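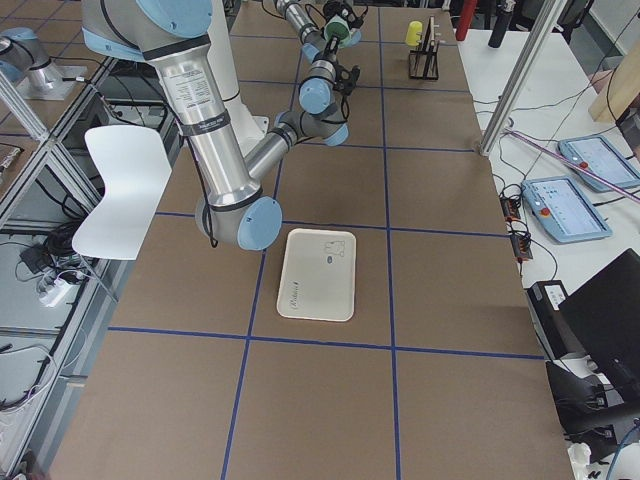

The brown work table, marked off in blue tape, with a white tray on top.

I'd been trying to get Ernő Major to talk to me about sourdough for months, and when he finally said yes it was for six in the morning, in November, at the back door of his bakery in Chisholm. I brought coffee. He'd already had three.

"I don't like the word artisan," he told me before I'd even sat down. "My grandmother made bread. She didn't know she was an artisan, she was just tired!"

His shop, Brerno, sells 234 loaves on a good morning, mostly the dark rye (I bought two, and one didn't make it home). The dough rests for 18 hours. I asked if he'd ever tried to speed that up.

"Once, for a wedding over in Gastau. I gave it ten hours and it tasted like a wet envelope. The bride was very polite."

He's funny like that, but he gets serious about flour. He switched mills last spring and still grumbles about it. "The old one was sweeter. I add a little more salt now and people tell me it's better. Maybe it is. I miss the old one."

Then a timer went off and he was up, hunting for his oven gloves, still talking to me about salt.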